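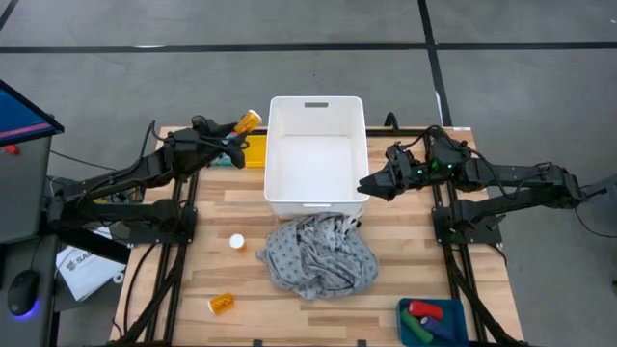
Ticket 1197 – Pledeo label software drops the last line when printing
Status: open, then solved, then open again, now solved (I think!)

Hi all, me again. I run the small mail-order side of a vitamin shop and we print our shelf and shipping labels from Pledeo on a Jindlow thermal printer. It worked fine all through January. Then I took the update, and every label started coming out with the bottom line missing – the one with the batch number, of course, which is the only line I really need.

What I tried first:
Turned everything off and on. Same.
New roll of labels (the Plastora ones, same size as always). Same.
Different USB port, different cable. Same, and now I have a cable I can't find a home for.
Printed the test page from the printer's own menu. Perfect, every line there.

So the printer was off the hook and I went digging in the settings. Under page setup the label height said 78 mm, and I could have sworn it used to be 80. I typed 80, hit save, printed one, and there was my batch number. Hooray! Closed the ticket and went to lunch.

2:40 pm, reopening. Closed Pledeo, opened it again, and the height was back to 78. It's saving the number for the session and then throwing it away. I tried it as admin too and got the same thing, plus error 205, "profile is read only."

Support wrote back pretty fast and asked where my profile folder lives. Mine is on the shared drive in the Lockyer Street office, which I'd forgotten, as I moved it there ages ago so both computers could use it. They had me copy the folder to the local disk, point Pledeo at it, and set the height again. Restarted twice and it stuck both times.

Still to do: the second computer, and a reprint of the labels I already sent out to the shelves. We have a run of 3000 coming up, so I'll do a short batch before I let it loose on that. Please leave this one open until then – I'll post back when the big run is through.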